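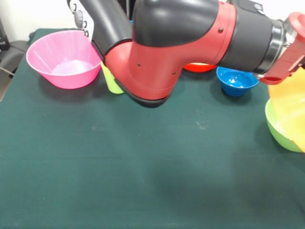
Unit 4: Weighing, Measuring and Scaling a Recipe
Food Preparation I
Instructor: Perrine Boyer
Lab assistant: Hooman Azimi

Read this before the Friday lab. Bring it with you, along with a pencil and a calculator. Phones stay in the lockers.

4.1 Weight and volume

Weight tells you how much of something there is. Volume tells you how much space it takes up. For water the two are easy to convert. For flour they are not, as flour can be packed down or fluffed up, and the same cup can hold quite different amounts.

In this course dry ingredients are always weighed, in grams. Liquids may be weighed or measured by volume. Small amounts of salt, spice and baking powder are measured with level spoons unless the recipe gives a weight.

Older recipes often say "one cup, sifted" or "one cup flour, sifted." These mean different things. In the first case you sift and then measure. In the second you measure and then sift. The second gives you more flour.

4.2 Using the scale

Put the scale on a flat surface and turn it on with nothing on it. Wait for the zero.
Set the empty bowl on the scale and press TARE. The display goes back to zero.
Add the ingredient slowly. Stop a little short and finish with a spoon.
Write the weight down before you take the bowl off.

If you remove the bowl after taring, the display shows a negative number. That number is the weight of everything you took off. It does not mean the scale is broken.

Several ingredients can go in one bowl if you tare between them. The drawback is that if you add too much of the third ingredient, you may not be able to get it back out. Until you are used to the scale, weigh each ingredient in its own bowl and combine them afterward. Scrape each bowl when you empty it. What stays behind is part of the recipe.

4.3 Scaling factor

Scaling factor = number of servings you want / number of servings in the recipe

Multiply every ingredient by the factor. Round at the end, never in the middle.

Worked problem. A batch of rolls uses 262 g of flour and makes 7 rolls. You need 90 rolls.

90 / 7 = 12.857
262 x 12.857 = 3368.6 g of flour

If you round the factor to 12.7 first, you get 3327 g, which is short by more than 41 g. Rounding correctly to 13 gives 3406 g, which is over. Keep at least three decimal places until the last step.

Baking times do not scale this way. Rolls of the same size bake for close to the same time however many you make, though a crowded oven is slower to recover its heat after the door is opened. Mixing times may also change with a larger batch. Check the dough.

4.4 Baker's percentage

In baker's percentage the flour is always 100 percent and everything else is given as a share of the flour weight.

Ingredient percentage = ingredient weight / flour weight x 100

Flour 500 g, 100%
Water 325 g, 65%
Salt 10 g, 2%
Instant yeast 5 g, 1%

The total is 168%. It is supposed to be more than 100. To find the flour needed for a given weight of dough, divide the dough weight by 1.68.

4.5 Common errors in lab reports

Ounces and fluid ounces mixed up.
Bowl weight left in the total.
Eggs listed by number with no size or weight.
Factor applied to the flour and water but not to the salt.

4.6 Homework

1. Rewrite the roll recipe on your lab sheet for 90 rolls. Show the factor.
2. Work out the baker's percentage for each ingredient in your version.
3. Find one recipe at home that uses cups and convert the dry ingredients to grams. Name the conversion chart you used.

Hand in your work at the start of the next lab. Late sheets go in the tray by Perrine Boyer's office door. Questions about the scales go to Hooman Azimi, who is in the prep room during July from 1:00 to 2:30.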